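Speaker notes: Benstead licensing round, where we are

Slide 1
Start with the map. The disputed block sits between the Benstead and Listov fields, 31 kilometres at its widest. Both governments claim the seabed. Ternex holds a survey permit from one of them only.

Slide 2
Permit issued in December. It covers 1,773 square kilometres and allows seismic work, no drilling. Say this slowly, as the press keeps mixing the two up. Survey ship has been in port for six weeks waiting for the foreign ministers to meet.

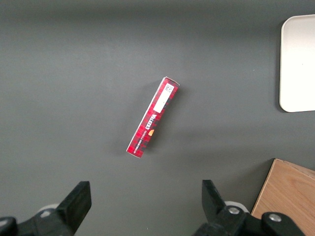

Walkers shortbread box on a grey tabletop.

Slide 3
Money. Ternex has spent over 800 million on the wider area. The Miettinen pipeline needs gas from at least one new field to fill it. Lacson's paper has the tariff tables, don't read them out.

Slide 4
Talks. The two sides agree on fishing and on rescue at sea. They don't agree on where the line starts. Mention the joint zone idea, then stop for comments.
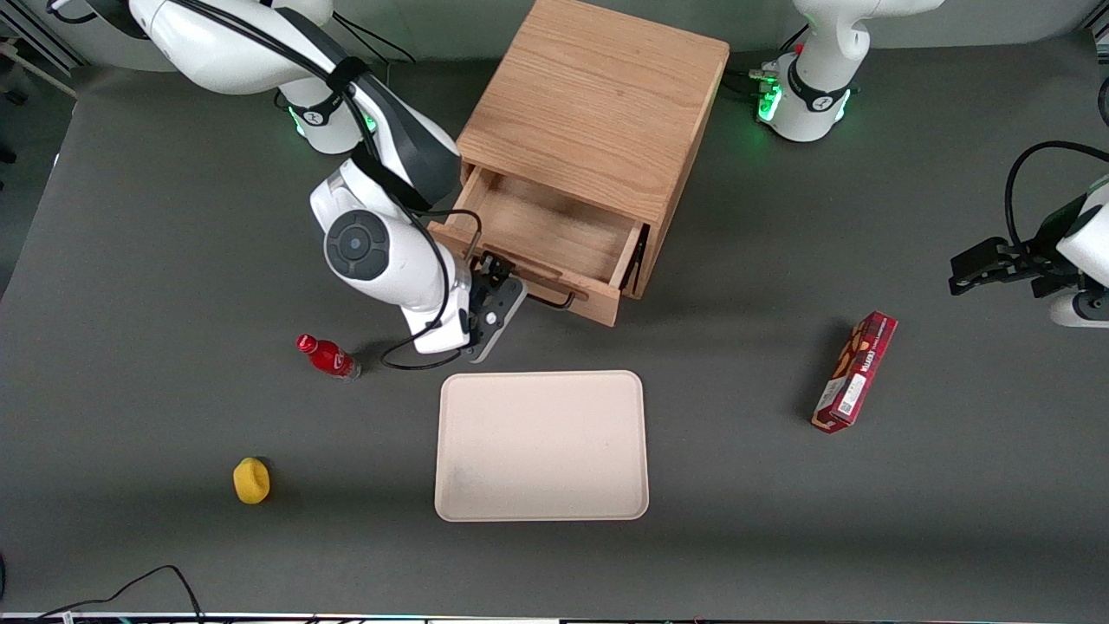
Marjatta Lehtinen: A joint zone only works if both parliaments pass the same tax rules. Last time one of them never held the vote.

Reply: agreed, and the draft leaves tax to a later protocol. Go on to slide 5, the timetable for the ministers' meeting.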